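Why did so many families leave Gratitgate in the late 1940s?

Posted in Local History > Neighborhoods

Sowmya Joseph

My grandmother grew up on Dastlow Street in Gratitgate and her family moved across the river to Giltivbridge when she was small. She always said "everybody went at once" but she never explained it and I can't ask her now. The 1940 directory has 47 households on her block and the next one I could find, from after the war, has only 7 of the same last names. I know the cannery was there, and I know there was a fire, but I don't think the fire was that big. Was it the cannery closing, or was the street cleared for something? Any pointers to records would help too. I live out of state and can get there maybe once this year, probably in July.

Prakash Kaimal

It was a few things together. The cannery had a wartime contract and took on a lot of people, many of them from farm towns, and the old houses on Dastlow and Castaño were cut up into rooms to hold them. When the contract ended, the rooms emptied fast. The owners had not kept the buildings up and several sold to the city, which wanted the land for the bridge approach. The approach took the whole east side of Dastlow. If your grandmother's house had an even number, it was on that side and it's under the ramp now.

The fire was in the cannery warehouse. It did not reach the houses. People tie it to the move because it happened the same winter.

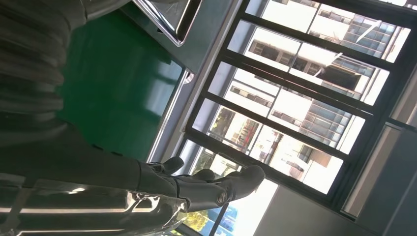

For records, start with the city's property purchase files for the bridge approach. They are at the county building in Giltivbridge, second floor, and they are filed by parcel, so get the parcel number from the assessor first. Each file should have the owner's name, the price paid, and sometimes a list of tenants with the date they had to be out. The cannery's payroll books are in the same room but are not indexed. My uncle worked the seam line there and left me a box of his papers, and in one letter he describes the hose on the steam line as ribbed all the way down, with rounded ridges stacked one against the next. He also names the people he worked beside, and I can check it for your family if you post the last name.

The directories skip two years during the war, so a family that is missing from one may only have been missed. Check the school enrollment cards as well. They show the date a child transferred and the new address.

Castaño Fan

they tore it all down for the bridge. my dad said the same thing, everyone got a letter and had to go. there used to be a bakery on the corner of Castaño that stayed open until the 60s, it was the last one left. don't know about any records, sorry

Sowmya Joseph

Thank you both. The house number was 89, so I guess that puts it on the west side and it may not have been bought by the city at all. Does that mean they were renting and the owner sold privately? The last name was Joseph on my grandfather's side, but hers would be in the directory under her father, and I need to check the spelling before I post it. I'll write to the assessor about the parcel number this week.

Prakash Kaimal

Odd numbers were west, yes. Those houses stood for a while longer. A private sale would be in the deed books, which are at the same county building but on the first floor. Go on a Tuesday if you can, the deed room is open until 7 p.m. that day and closes at lunch on the others.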